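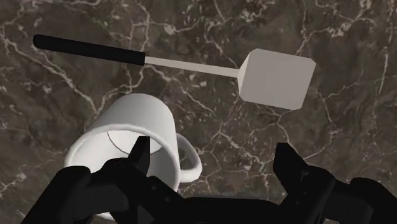

Tuulikki Koivisto has argued that vein density is the wrong variable for a study of finish loss on dark marble, and that the total length of the vein edges should be used in its place: two slabs can have the same share of pale area and very different amounts of boundary, and the boundary is where a dull spot starts. We accept the first part of the argument. The second part is tested in this section.

**Figure 3.** Rendered countertop in dark brown marble with branching white and cream veins. A spatula with a matte black handle and a thin light gray shaft lies across the upper half.

### 4.1 Terms

Three terms are used from this point on. *Vein share* is the area of pale material divided by the total area of the face. *Edge length* is the summed length of all lines between pale and dark material, per unit of area. *Node* is any point where a vein splits or where two veins join. The networks of interest are of the kind shown in Figure 3, where the lines split and rejoin around mottled darker patches and the web is thicker in some parts of the face than in others. Slabs with a few long parallel bands were left out of the sample. In a banded slab, vein share and edge length rise together, and the two cannot be told apart.

Speckles are a harder case. Small pale marks that do not connect to a line add a good deal of edge and almost no share. We kept them in the edge measure and ran the main comparison a second time without them. The order of the results did not change, so the version with speckles is the one reported.

### 4.2 Stone and preparation

All stone came from one bench at the Trarnerance quarry and was cut by Gotach in a single order. One source was used to hold grain size and dark-ground composition as steady as a natural material allows. Gotach supplied 300 coupons from adjoining slabs, polished on one face and sawn on the other. Each coupon was marked on the sawn face with its slab, row, and position, so that neighbors could be traced later.

The coupons were washed in plain water, dried in a warm cabinet to constant weight, and stored flat. No filler or resin was used at the cutting shop. This point needs to be stated plainly, as resin filling is common for dark veined marble sold for kitchens. It closes the fine gaps along vein edges and would hide the effect under study. Results given here should not be carried over to resin-filled slabs without further work.

The coupons were split into three groups: no sealer, the Ojala penetrating sealer, and the Koveo penetrating sealer. Both products were put on with a cloth, left for the time printed on the container, and buffed. A second coat was applied the next morning. Assignment to groups was random within each slab.

### 4.3 Exposure

The exposure was meant to stand in for ordinary kitchen use over a long period, with the obvious limits of any such shortcut. Diluted white vinegar was placed on the polished face under a shallow glass cover, left, rinsed off, and wiped with a cotton cloth. The cycle was repeated 200 times for every coupon. Lemon juice was tried in early work and dropped. Its sugar left a film that the rinse did not always remove, and the film raised the gloss reading on some faces and lowered it on others.

Gloss was read at 60 degrees before the first cycle, at set points during the run, and at the end. The meter was checked against its black glass standard at the start of each session. Five readings were taken at fixed positions using a paper mask. Position matters more on veined stone than on plain stone. A shift of a few millimeters can move the reading window from dark ground onto a pale line, and the difference between the two is sometimes larger than the change being measured. The mask removed most of this problem but could not remove all of it, and we take the remaining scatter to be the largest single source of error in the section.

Room temperature was held within a narrow band. Humidity was recorded but not controlled. It rose during September, when part of the run was completed, and the coupons measured in that month were checked separately. They showed no offset from the rest.

### 4.4 Mapping the veins

Each polished face was scanned on a flatbed scanner before exposure. The scans were converted to gray levels and divided into pale and dark by a threshold set for each slab. A single threshold for the whole sample was tried first and gave poor maps. The dark ground runs from chocolate to a grayer brown within one slab, and the grayer patches were often read as vein.

Cream veins caused the opposite fault. At their thin ends they fade into the ground with no clear border, and the threshold cuts them short. A line that the eye follows without trouble may be broken in the map into a string of short pieces. We joined pieces when the gap was smaller than the local line width and their directions agreed. Joining changed edge length very little. It changed the node count a great deal, and for that reason node results are treated as weaker evidence than the other two.

A separate hand check was made on a subset. One reader traced the veins on printed scans with a fine pen, without seeing the automatic maps. The traced set contained 1767 nodes after duplicates at sheet borders were removed. The automatic maps found fewer nodes in dense areas, where several short veins meet within a small space, and slightly more in open areas, where scratches from handling were taken for veins. Agreement on vein share and edge length was close in both kinds of area.

### 4.5 Results

Unsealed coupons lost gloss quickly in the early cycles and more slowly after that. The shape of the curve was the same at low and high vein share. What changed with the vein pattern was how uneven the loss became. On coupons with little pale material the five readings fell together. On coupons with a dense network they spread apart, and the lowest readings were at positions crossed by two or more vein edges.

When mean gloss loss was compared with vein share alone, the relation was weak. Edge length did better. With both in the model, share added almost nothing. To this extent the objection at the head of the section is supported, and the density index used in our earlier report should be set aside for stone of this type.

The support has a limit. Among coupons in the top fifth for edge length, further increases in edge were not followed by further loss. One reading of this is that the meter window is already full of boundary at that point, and adding more cannot lower the average much. Another is that very fine webs have tighter edges than coarse ones, with less open space for liquid. The present data cannot separate the two. Thin sections were cut from a few coupons after the run, and they show narrow gaps along some coarse veins and closed contacts along most fine ones, but too few sections were made to settle the matter.

Both sealers slowed the loss without stopping it. This agrees with general shop experience: a penetrating sealer limits what soaks in and does little to keep acid from attacking the polished surface. The Ojala coupons and the Koveo coupons did not differ in mean gloss. They did differ in spread, with Koveo giving more even readings on dense networks. The difference was small and appeared late in the run. We would not base a product choice on it.

### 4.6 Visibility of loss

A drop in gloss that a meter can detect is not always one that a user would notice. A short viewing test was run with exposed and unexposed coupons set side by side under a ceiling lamp. Viewers were asked which of the pair looked dull, and they gave nearly 300 judgments in all.

Plain dark areas were judged correctly at small differences. Veined areas needed a larger difference before viewers could pick the dull coupon reliably. Several viewers tilted their heads to catch the lamp in the surface and did much better after doing so. The test had not ruled this out, and the rates with and without tilting are listed separately in the supplementary table.

For practical work the two findings pull in different directions. A dense vein network is linked to more uneven loss of polish, and the same network makes the loss harder to see from a normal standing position. A buyer who looks at the counter mostly from above may see little change for a long time. A counter placed across from a window, where light strikes at a low angle, will show it sooner. Inspection reports should therefore state the direction of the light and the position of the viewer along with the gloss value.

### 4.7 Remaining limits

All coupons were small and lay flat. Edges, sink cutouts, and joints were not tested, and these are the places where fabricators report the earliest complaints. The acid was mild and of one kind. Wiping was done by hand with light pressure, and no abrasive cleaner was used at any stage. The stone came from one bench, and slabs from other parts of the same quarry may have a different share of open vein edges. A second order from Gotach, cut from a lower bench, is in storage and will be run with the same mask and the same cycle.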